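The Altirport Lounge

The village had been promised an airport in 1974 and had been waiting for it with decreasing good manners ever since. What it got in the end was a strip of tarmac on top of the hill, long enough for small aircraft flown by optimists, and a building the size of a bus shelter with a sign on it saying ALTIRPORT. The signwriter had been asked for Altiport. He charged by the letter, so he was in no hurry to put it right, and by the time anyone climbed up to look, the stationery had been printed to match.

I was appointed manager of the lounge. There was no lounge, but the licence said that any airfield above 920 feet must offer passengers somewhere to sit and something to eat, and I owned chairs. 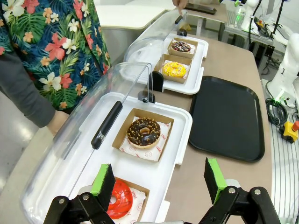
My first quarrel was with the wind. It came over the ridge from Pant every morning and took whatever I had put out: menus, napkins, once a whole chair, which was returned by a farmer who wanted paying for the journey. I wrote to the airfield company, a firm called Prostus, and asked for a door. Prostus replied that doors were a matter for the second phase. I asked when the second phase began. They said it would begin when the first phase had been completed, and that the first phase could not be signed off without a door.

My second quarrel was with the passengers, of whom we had 14 in the first month. They arrived green. The approach to the Altirport involves a left turn round the church spire and then a short drop, which the pilots called the step and the passengers called other things. A person who has just come down the step does not want a sausage roll. I had ordered 300.

The chemist in the valley, a practical woman, sold me a box of Dramutine on credit. The packet said one tablet half an hour before travel. My customers were taking it ten minutes after landing, on principle, and then falling asleep on my chairs. By December I was running what was in effect a small hotel, without the beds or the income.

I put all this in my report to the parish meeting. I thought it a fair report. I left out the goose.
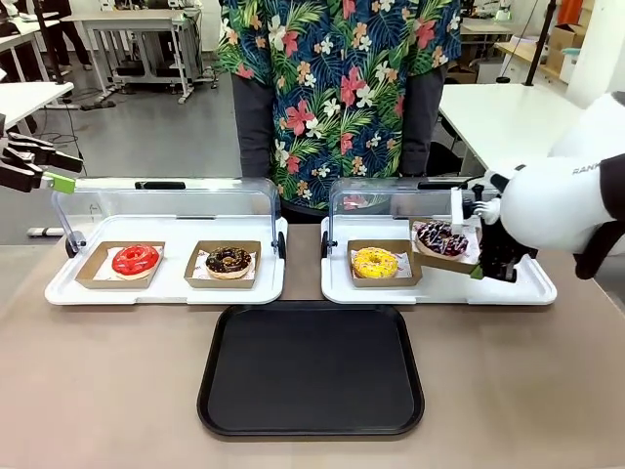 A woman in the third row wished to know whether the sleeping passengers were being charged by the hour, and if they weren't, why the village hall charged her for yoga. I said I would look into it. She said that was what I had said about the goose.

So the goose came out after all. It had moved into the arrivals side in the autumn and it took against luggage. Pilots rather liked it. Passengers who had survived the step, and were standing on firm ground thanking various powers for it, did not care to be chased back up the stairs of the aeroplane. Two of them had flown home again without ever officially visiting us, and Prostus wanted to know which column to put them in.

The meeting talked it over until the heating went off at ten. One party was for getting rid of the goose. Another was for getting rid of the passengers, who after all had been here a good deal less time. My own motion, that the parish buy me a door, was held over.

I walked home past the strip. The windsock was standing straight out, pointing at Pant for once, and the goose was asleep in the lee of the sign with its head under its wing. I had a sausage roll in my pocket, as I generally did that winter. I ate half and left the other half on the step of the building, where it would be found.

In the morning there was a letter from Prostus. Following a review of the catering figures, which showed consumption rising for the first time since opening, they were pleased to offer me a second goose.

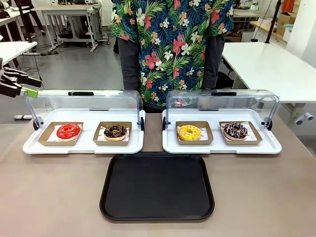

Was it a gander, the woman from the third row wanted to know, when I read the letter out at the next meeting. I said it didn't specify. In that case, she said, they would be needing the door.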